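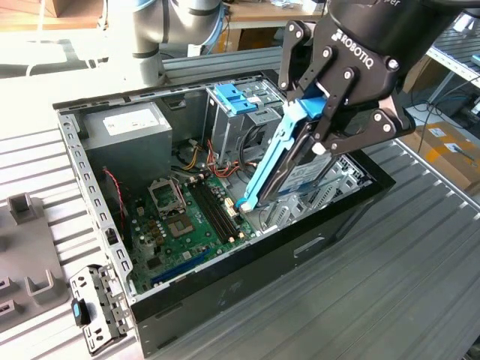

Grindeo is a table of second-hand desktop computer adverts, copied out by hand from the Trendine and Nanura listing sites. It has 972 rows, one per advert, and covers towers only. Prices are what the seller asked, and I would not trust them as a guide to what anyone paid. The column called drive_included causes the most trouble, as sellers write "with drive" for a 3.5-inch hard drive in a blue plastic caddy, for the caddy alone, and sometimes for a DVD drive.

Where it came from

Leobardo Ventura started the list in February and I took over the checking. We kept the sellers' wording in one column and put our own reading in the next, so you can disagree with us. You probably should in places. Of the full set, 227 rows have no stated condition at all, and those are marked blank. An older list called Arriaga filled such gaps with "good", which I think spoiled it. 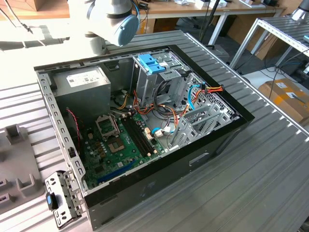
Condition is the seller's opinion and little more. "Complete" has 17 spellings and no fixed meaning. I have seen it used for towers with no processor, and you would need the side panel off to find out: an empty CPU socket with its frame raised is plain enough once you are looking straight at the motherboard, but adverts tend to show the front of the case. We record "complete" as written and make no promise about it.

Known problems

The same machine may appear twice under different titles. We merged the pairs we were sure of and left the rest.

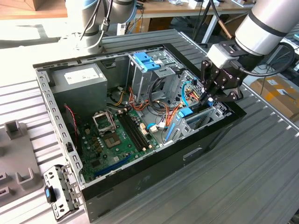 Postage is mixed into the price in 6 rows and we could not separate it. Place names are as vague as the sellers made them. Please don't use this to value a particular computer, or to claim that prices rose or fell; it covers too short a spell for that.

Files

adverts.csv is the table. notes.txt has our arguments over single rows, unedited. Corrections are welcome if you quote the row number and the wording you object to.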